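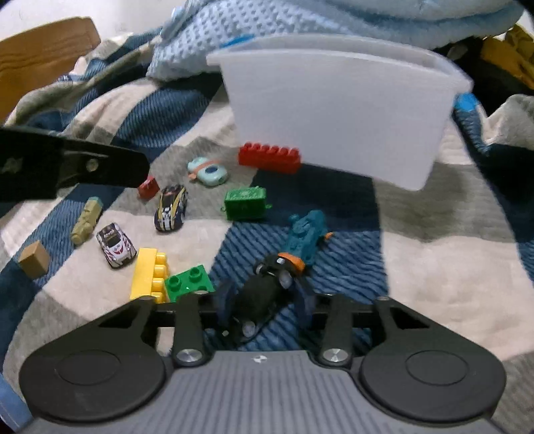 Kenza Ouali
Doctoral researcher, Department of Textile and Consumer Studies, El Fassi Institute

3.2 Household blankets and the feeling of softness

The first part of the study asked how people judge the softness of a blanket which they already use at home. We visited 55 households in the town of Grultasley and collected 479 short written answers. Each person was asked to touch the blanket with the open hand, then to write what they felt in their own words. We did not give a list of words, as earlier work by our group showed that a list pushes the answers toward the middle of the scale.

Blankets with more than one surface were the most difficult to classify. In Figure 4, a plaid blanket has fine, wavy ribbed lines in its blue blocks, while its cream and gray areas look soft and brushed. For such blankets the answers depended on where the hand was placed first. Persons who started on a ribbed part used words like "firm" or "warm", and those who started on a smooth part wrote mostly "soft" or "thin". We therefore coded the starting point as a separate variable.

Figure 4. Plaid blanket with large blocks in cream, gray and dark blue, with small toys on it.

The age of the blanket had a smaller effect than we expected. Among the 101 answers which mentioned washing, the majority spoke of the smell and the weight, and only a few of the touch. Brahim Benjelloun coded these answers a second time without seeing the first codes, and the differences were discussed until both coders agreed. The answers from families with small children were longer, and they are treated separately in Section 3.3.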